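Chapter 7
Can a Machine Tidy Up Yet?

I keep a list of chores I'd happily hand over to a machine, and putting away hair things has been on it for years.
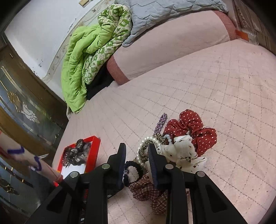

Small soft stuff is the part of housework I find most interesting (and yes, I know how that sounds!). A box has corners and a mug has a handle. A scrunchie has a different shape every time you drop it, and a string of pearls will happily drape itself over whatever is next to it. Pick up one and you may get three.

When I started teaching this course at Rilcombe, I told the class we'd have laundry and clutter sorted by April. We didn't. Shop floors are further along, and I'll get to the Loton packing line in Section 8, where the same part comes down the belt 1000 times and always faces the same way. Bedrooms don't work like that.

So in this chapter we'll take one chore, sorting a pile into a tray, and break it into steps: finding an item, choosing where to grip it, lifting it free of its neighbors, and letting go. Letting go is harder than you'd think, so we'll start there.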